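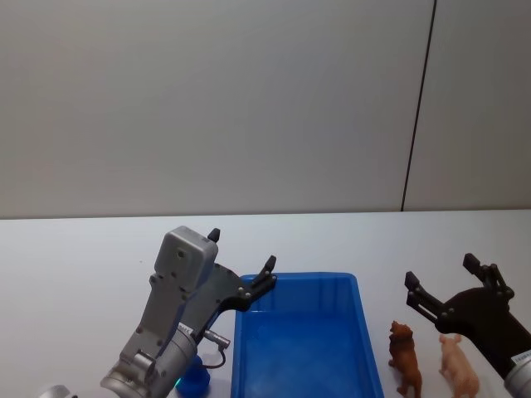

*White table, gray wall.*

**Thread: Gittins Town 82 years on - do we retire the number 5 shirt?**

**backpost_bleddyn** - 1 June 2026

The club put out a statement this morning saying they are "open to supporter views" on retiring the number 5 after Fulgencio Cifuentes. You all know by now that he died last week. He played center back for us for 11 seasons, was captain for the last six of them, and then ran the youth side until his knees gave out.

I think the shirt should go. We have had two players in 82 years who could have left for more money and stayed, and he was one of them. The other one never wore the same number twice, so there is nothing to retire there.

The club wants emails by the end of the month. Put your view here too if you like, I will send them the link.

Bleddyn Foulkes, east terrace

---

**voyle_m**

Agree he should be honored. Don't agree on the shirt.

I was at the cup replay against Ulik when he played the second half with his head strapped up. The gate was 2266, which was the biggest we had that season, and I have never heard the ground that loud. So I am not saying this because I think less of him.

But a shirt number that gets put away is a thing people stop seeing. In ten years the kids will ask why there is no 5 and half the parents won't know. Name the east terrace after him. It has never had a proper name and that is where his family stood.

---

**ditier_end**

The terrace has a sponsor. Flukden pay for the boards along there and I think their deal covers the naming too. Somebody would need to ask.

---

**voyle_m**

> I think their deal covers the naming too

It covers the boards. I read the notice when it went up in March and naming was not in it. Happy to be corrected if there is a later one.

---

**Gwion L**

I'm for the shirt. Other clubs do it and it works fine. Every matchday program has the squad list on the back, and you would have 4, then 6, and a line at the bottom saying who the gap is for. That is 20 or so times a season that people read his name.

Also he asked for that number. When he signed, the 5 belonged to somebody else and he waited a full year in the 15 for it. He told that story at the supporters' dinner.

---

**hanyu_d**

I played under him in the youth side, so I'll say what I think he would have said, and people can take it or leave it.

He used to give the 5 out as a reward. Whoever trained best that week wore it on the weekend, and it didn't matter what position you played. I wore it once at left wing and got taken off after 50 minutes. He told me I could have it again when I learned to track back - I never did get it again.

I don't think he would want it locked up. I would like to see the youth captain wear it, and the first team leave it alone. That way it is retired and it is still used.

Hanyu Ding

---

**backpost_bleddyn**

That is a better idea than mine. I didn't know he did that with the youth side.

Would the league allow it? The youth teams are registered separately, so I would guess yes.

---

**Gwion L**

Youth numbers are up to the club. The first team can skip one as well, there is no rule that says you need a 5.

I could live with Hanyu's version. I would still want the line in the program.

---

**ditier_end**

Going to be the odd one out. I don't think we should do anything this month. We did the memorial bench for the old groundsman in a hurry and it ended up behind the turnstile, facing a fence. Give it until the new season, talk to the family, then decide.

And before anyone starts, I saw nearly all of his home games. He is the best defender I have watched here. I just want it done right.

---

**voyle_m**

The family have been asked. It says so in the fourth paragraph of the statement. They said they would be glad of anything the supporters chose.

Agree about the bench though.

---

**ditier_end**

Missed that, thanks. Still think there is no rush.

---

**hanyu_d**

Does anyone have a recording of the Ulik replay? The youth lads were talking about it and none of them have seen him play. The club says theirs is lost.

---

**Gwion L**

My uncle taped the local highlights. It is 8 minutes long and the sound drops out in the middle, but the strapped head is in it and so is the clearance off the line. I'll get it copied and post when it is up.

---

**backpost_bleddyn**

Please do. I have emailed the club with Hanyu's suggestion, the program line from Gwion, and Myfanwy's point about the terrace as a separate item. I also put in that one member wants to wait. If you want your own view counted, send your own email as well and put your member number on it. Mine is 1559 and they did reply to ask for it.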